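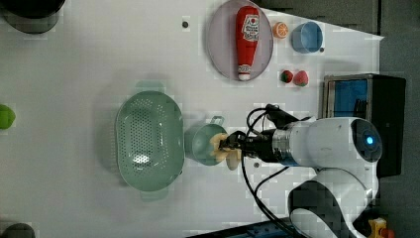

Is the Greenwood open day worth going to if you don't have kids?
Absolutely, as long as you like small things made with care. I went on my own on 9 Aug 2018, stayed until they started stacking the chairs, and I'd go again next August.

Greenwood is the building where Fliladen keeps its play kitchen line, and once a year they let people in to wander. Sixteen of us were in my group, and Kulsoom Malik took us round. She has a lovely way of talking about toy food as if it were dinner! The shelves upstairs hold roughly 1000 pieces (she says the list is never quite up to date), and I could have spent the whole visit up there.

But the table downstairs was my favorite. It's plain white, so the colors really sing. There's a big oval colander in soft green, the kind of color I'd happily paint a bathroom, and it has proper rows of holes in the bottom. Then strawberries, two of them, both red but not the same red, and a cut orange with all its segments showing.

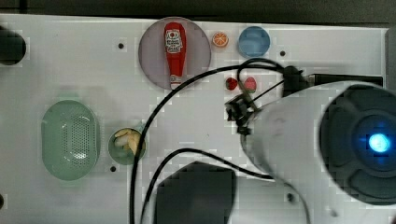 I asked Kulsoom about the colors and she sent me over to Benoît Tessier, who picks them. He likes the dishes pale and the food bright, and once he'd said it I saw it everywhere. The ketchup bottle is a glossy red thing lying on a quiet little plate, and you can't help looking at it first. My grandmother set her table the same way, white plates and very loud tomatoes.

We also got to hear about the old catalog, which ran to 34 pages and had a whole spread on soup. I would have bought a copy on the spot.
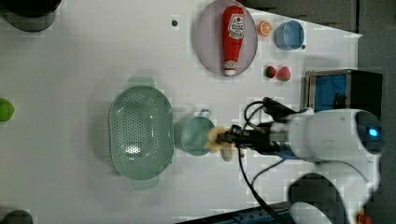 Benoît's other subject was cups. He has strong feelings about handles, and he likes a small loop best, big enough for a child's finger and no bigger. The green one at the table has exactly that, and the blue one nearby got plenty of love from our group too.

Tea was at the back, with lemon cake. Parking is tight, so come early, and ask to see the upstairs shelves before the second tour goes up.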